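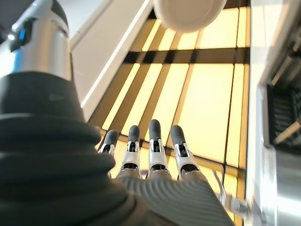
Unit 4: Lighting and Ceilings in Shared Workrooms
Course handout, Interior Environments I
Instructor: Valquíria Mendonça

Students are expected to read this handout before the studio session in Room 106. The unit considers how overhead light affects the use of a room and the appearance of the things kept in it.

4.1 Direction of light
Light from a bright ceiling falls first on upper surfaces. Ribbed and folded materials show this clearly: the raised parts take a highlight, and the creases between them stay dark. Smooth, pale surfaces show a softer change of tone. Both effects should be recorded in the survey — a written note is sufficient.

4.2 Survey procedure
Select one workroom on campus. Draw the ceiling plan to scale and mark every fixture. Take readings at bench height at 9 points, and repeat them with the blinds closed. Any reading below 200 lux must be marked on the plan.

4.3 Submission
Plans are to be submitted on paper to Arlindo Guerra in the department office. Late work requires the written approval of the instructor.

Reading: Barros, chapter 4, sections on glare and shadow.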